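发件人：Yaroslav Mykhailiuk
收件人：衣物与缝补邮件列表
主题：Re: 羊毛大衣肩膀变形，还有内衬要不要换

Ailsa，各位好：

先请大家原谅我的中文。我学了不少年，写长信的时候还是慢，有的词可能用得不准，看不明白的地方请直接问我。

Ailsa Ritchie 写道：
> 大家好，我去年在二手店买了一件深蓝色的羊毛大衣，
> 牌子是 Sostard，长到膝盖下面一点，面料很厚，我很喜欢。
> 可是穿了一个冬天，两边肩膀外侧都鼓出一个小包，
> 不穿的时候挂着特别明显，穿上身也能看出来。
> 内衬在腋下的地方裂开了，右边裂得比左边长。
> 我去问了一家裁缝店，他们说内衬全部换要 900，
> 肩膀的问题他们说“没有办法，羊毛就是这样”。
> 我想请教三件事：
> 一，肩膀的包能不能弄平？
> 二，内衬是全换，还是只补腋下？
> 三，夏天应该怎么收？我家衣柜很小，现在和别的衣服挤在一起。
> 谢谢大家。
> Ailsa

我按照你的顺序回答。

第一，肩膀的包。我不同意裁缝店的说法。你没有写用的是哪一种衣架，但是我猜是细的铁丝衣架，或者是比肩膀宽的衣架。衣架的两头顶住了袖山，大衣又重，时间久了面料就被撑出来。羊毛的好处是它可以被撑开，也可以缩回去，只要有蒸汽和一点耐心。

我的做法是这样的。找一块干净的棉布，打湿，拧到不滴水。把一条毛巾卷紧，塞到肩膀里面，让它的形状接近人的肩头。湿布盖在包上，熨斗用羊毛那一档，轻轻放上去，停几秒，拿起来，再放。请不要来回推，推的话面料会跑，包会从这里跑到那里。蒸汽出来以后，马上用手掌把鼓起的地方往中间拍，拍到它凉下来。我听老师傅说可以用一块木头来压，效果更好，我自己只用手。做完以后让它平放一夜，第二天再看。如果还有一点，就再做一次。我的一件 Werneck 的粗呢大衣，包比你说的还大，一共做了 2 次，现在看不出来了。

有一点要小心：深蓝色的面料，熨斗直接碰到会发亮。湿布不可以省。如果已经有亮光，用湿布蒸过以后拿软毛刷逆着毛刷几下，能好一些，不一定能完全去掉。

第二，内衬。这个问题 Murdo Tennant 以前在列表里写过很详细的一封，我找了很久没有找到，如果 Murdo 看见了，请你再发一次。我记得他的意思是，要先看裂的是线还是布。如果是缝线断了，布还是好的，那么自己缝上就可以，用涤纶线，针脚小一点，腋下那里要留一点松量，不然手一抬又会裂。如果是布自己裂了，你用两个手指在裂口旁边轻轻拉一下，听见细小的声音，或者看见布丝分开，那说明内衬已经老了，补了这边，那边还会破。

我的 Werneck 属于第二种。我当时没有全换，只换了袖子和上半身，下半身的内衬还很结实，就留下了。颜色没有找到一样的，我选了深一点的灰，穿的时候别人看不见。布料是在 Ghasemi 买的，他们家卖零头布，店不大，老板很有耐心，会让你把大衣带过去比颜色。我连布带工一共花了 567，工钱占多数。所以 900 全换，我觉得不算太贵，但是你可以问一问他们，只换上面是什么价钱。有的裁缝不愿意做一半，因为新旧布接在一起比较麻烦，这个我也理解。

选布的时候，我建议铜氨丝或者人造丝的斜纹，滑，不容易起静电。普通的涤纶内衬便宜，冬天和毛衣摩擦，脱衣服的时候会噼啪响。袖子的内衬最好选再滑一点的，里面穿厚毛衣的话，手才容易伸进去。

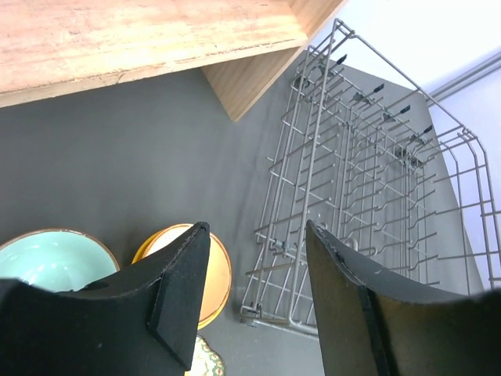
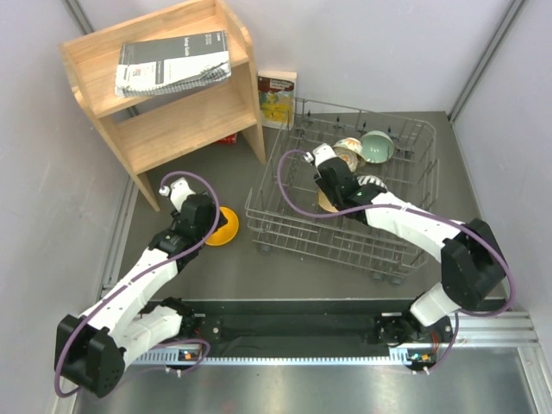
两张照片里都有那个浅色的木架子

第三，夏天怎么收。衣柜小的话，我的意见是不要挂。挂着就一定要有空间，羊毛被两边的衣服压住，绒面会倒，折痕会很深，到了秋天再蒸也要花很多时间。可以平放在箱子里，折的地方垫一卷白色的薄纸，或者旧的棉枕套。折的次数越少越好，长大衣一般在腰的位置折一次就够了。重的衣服放下面，毛衣放上面。

收之前一定要清理干净。蛀虫喜欢的是领口和袖口上的油和皮屑，还有吃饭时滴上去的东西，那种地方看上去干净也要刷。我不是每年都送干洗，干洗次数多了面料会变干、变薄。我的习惯是两年送一次，中间那一年用刷子和湿布。刷子要用天然鬃毛的，先逆着毛刷，把灰刷出来，再顺着毛刷平。口袋要翻出来刷，很多人忘记口袋，我有一次在里面发现了半块饼干。

关于防虫，Esperanza Ferreira 去年七月推荐过雪松木片，我也在用。它的味道会慢慢变淡，变淡以后用细砂纸磨一下表面，味道又出来了。木片不要直接贴着浅色的衣服，木头里的油可能会留下印子，我会先放进小布袋里。薰衣草我也试过，味道好闻，不过我家那一年还是被咬了一件背心，所以我对它没有很大的信心。樟脑丸我不喜欢，味道穿出去别人都闻得到。

箱子我用的是有盖的布箱，不是塑料箱。南方潮湿的话，也许塑料箱加干燥剂更合适，这个请住在南方的朋友补充，我没有经验。

到了秋天拿出来，先不要马上穿。挂在浴室外面，或者阳台阴凉的地方，一天就可以。衣架请换成宽肩的，肩头的厚度最少要有两个手指那么宽。衣架的长度也要量，我的肩宽约 41 厘米，我买的衣架比这个短一点点，这样两头就不会顶到袖山。Comine 的那种木衣架我觉得不错，就是比较占地方，你的衣柜可能只放得下一两个。如果只能买一个，就给这件大衣用吧。

还有一件小事。Jessie Skinner 上次问，二手大衣的扣子要不要提前换线。我的回答是要，尤其是最上面和受力最大的那一颗。换的时候在扣子下面绕一个线脚，高度和门襟的厚度差不多，里面再垫一颗小的平扣，拉的力就不会全部落在面料上。Ailsa，你的大衣面料厚，这一步最好也做。缝的时候线先在蜂蜡上拉一下，不容易打结，也更耐磨。

另外想问你一句，你的大衣肩膀里面有没有垫肩？二手大衣有时候垫肩已经移位了，从外面看也像是一个包，那样的话蒸多少次都没有用，要拆开内衬重新固定。如果你反正要换内衬，请在换之前告诉裁缝检查一下，这样只需要拆一次。你可以把手从领口伸进去，隔着内衬摸垫肩的边在哪里，左右比较一下就知道了。

如果方便，请把肩膀和腋下的裂口写得再详细一点，特别是裂口是沿着缝线还是斜着走的。我晚上八点以后会看邮件。

祝好
Yaroslav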